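# Ketorix kitchen set - FAQ

**How many examples do we need for one task?**
We collect 60 for each task. If the arm stops in the middle, please delete this example and start again.

**May I move the objects between two examples?**
Yes, please do it. Change the places a little every time - the model should not learn only one table.

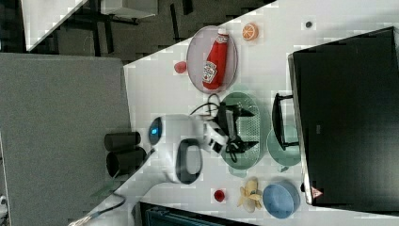 *Gripper open over the green colander, ketchup bottle on the plate.*

**Must the gripper be open at the start?**
Yes, always. Examples which start with closed fingers are refused by the Nuvport upload.

**Can I work longer than 20 minutes?**
Better not. Make a pause, then continue.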